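About Divano

Divano is a secondhand furniture shop and repair workshop on Melleck Street. We buy, fix, repaint and sell household furniture, mostly dressers, tables, chairs and bookcases. Hernán Bermúdez opened the shop in a rented garage with 143 pieces from a hotel that was closing down. The hotel's wardrobes took two years to sell. The nightstands went in a week.

We moved to the present building when the garage roof started to leak. It has 1,000 square feet of floor for sales and a workshop behind it, with a separate room for spraying.

What we do

Most of our stock comes from house clearances and from people who are moving. We look at every piece before we make an offer. Joints are checked and reglued where needed, drawers are planed so they run, and missing hardware is replaced from our own bins. Some pieces are left in their old finish and others are painted. We don't strip veneer, and we don't take mattresses or anything with woodworm.

Color is a matter of taste, and a dresser with drawers in different colors is as welcome here as a plain one. 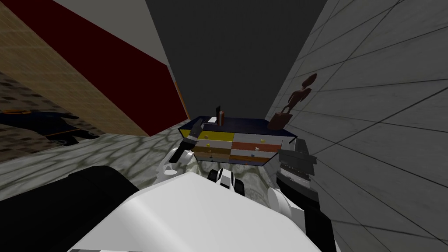
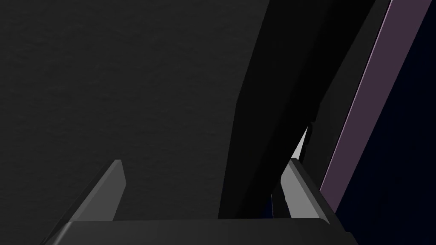
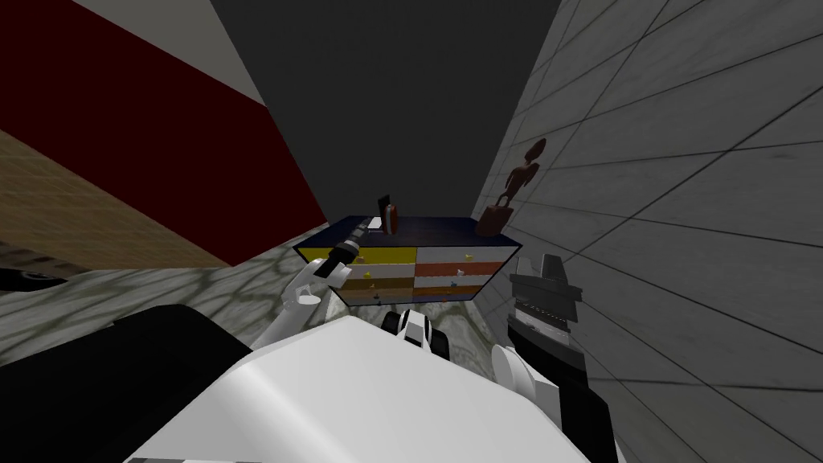

Segundo Taipe wrote to us in August that he had expected to replace his mother's sideboard and ended up keeping it, after we told him the back panel was the only part that had failed. He added that the new panel cost less than the delivery charge on the replacement he had picked out, and that he would have liked a call when the work was done a day early. We now call.

Repairs and prices

Bring the piece in or send us photos first. Estimates are free. A full repaint of a dresser starts at $185 and a dining table at $200, with legs included. Chairs are priced one at a time - the caning takes longer than most people think. Collection and delivery are available in Ayala and Darnau. Stairs above the second floor cost extra.

We hold finished repairs for 30 days. After that we charge for storage.

Prices on this page last updated 10/2/26.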